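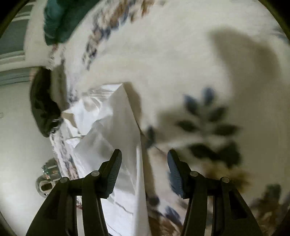
Getov

November 21, 2021, by Zulkifli Pillai

Getov is a small command line program that renames files in bulk from a list. You give it a folder and a text file with two columns, the old name and the new name, and it does the rest. I wrote it to tidy up a folder of scanned letters and have kept using it since.

## Requirements

Java 8 or later. There is no installer - unpack the archive anywhere and run it from there.

## Usage

 java -jar getov.jar names.txt /path/to/folder

Columns are separated by a tab. Blank lines are skipped, and so are lines starting with #. Add -n to print the changes without making them.

## Undo

Each run writes a file called undo.txt in the same folder. Pass it to the program as the list and the old names come back. A second run overwrites it, so copy it somewhere else if you want to keep it.

## Limits

- A list can hold up to 2000 lines.
- New names longer than 84 characters are refused.
- Subfolders are left alone.
- Two files can't swap names in one run. Use a temporary name and run it twice.

## Changes in version 3

Accented letters now work on Windows. The progress line is updated every 500 files, as the old one slowed things down on network drives.

## Licence

Free for any use. Bug reports are welcome - please attach the list you used.

Last updated: January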